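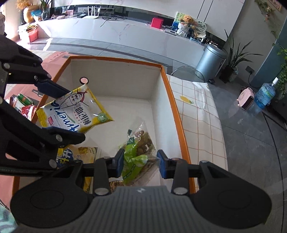
The wait between seasonal sets had grown too long for collectors, Elīna Mockus told retailers on Mon 10 December, and the new Skatance winter series from Fuvov is meant to shorten it.

Skatance: Harbor on Ice is a brick-building set of 14 mini-kits, one for each day of a two-week countdown. The kits join up into the frozen harbor town of Flutbridge, with a ferry, a bait shop, a skate rental hut and a lighthouse that opens at the back. The set includes 2 minifigures, the harbor pilot Pärn and her deckhand.

Each mini-kit has 15 to 32 pieces and its own folded instruction sheet. All parts fit the earlier Skatance summer sets, and the ferry takes the same deck crane.

Harbor on Ice goes on sale in January through toy and hobby stores and the Fuvov web shop. Replacement parts can be ordered from the same date. Stores that want a built display model should ask their Fuvov sales contact before placing a first order.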